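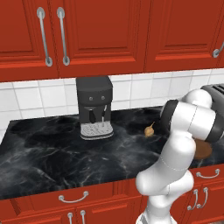
Red upper cabinets over white square tile.

Kitchen Design Assistant – Wekbridge showroom
Posted Aug 24, 2025
Reference 3702

Tsolakis Kitchens is hiring a design assistant for the Wekbridge showroom. The job is part time, 22 hours a week, with one weekend shift a month. It is a permanent position and reports to the showroom manager, Areti Tsakiris.

What you will do
Greet customers and take down what they want from a new kitchen
Draw up first layouts from the customer's measurements
Order door samples, handles and tile, and keep the sample wall in order
Prepare written quotes for the manager to check
Call customers when delivery dates change
Go along on home measuring visits, mostly in Wekbridge and Trullport

What we ask for
You have worked with customers before, in a store or an office. You can read a floor plan and do sums with fractions of an inch. Experience with kitchen drawing software helps, but we train new staff on ours during the first eight weeks. You need a valid driver's license. Sample boxes can be heavy and some lifting is part of the job.

Pay and benefits
Hourly pay depends on experience and is discussed at the first interview. Paid vacation starts after the training period. Mileage is paid for home visits – commuting is not covered. Staff get a discount on cabinets, counters and hardware.

How to apply
Send a resume and a short letter to Chrysoula Lazaridis, Tsolakis Kitchens, 3648 Norkesport Road, Wekbridge, or drop them off at the front desk. Please put the reference number on the letter. A portfolio is not required. If you have drawings of rooms you have planned, bring them to the interview.

Interviews are held at the showroom and last about an hour. The start date is in early November.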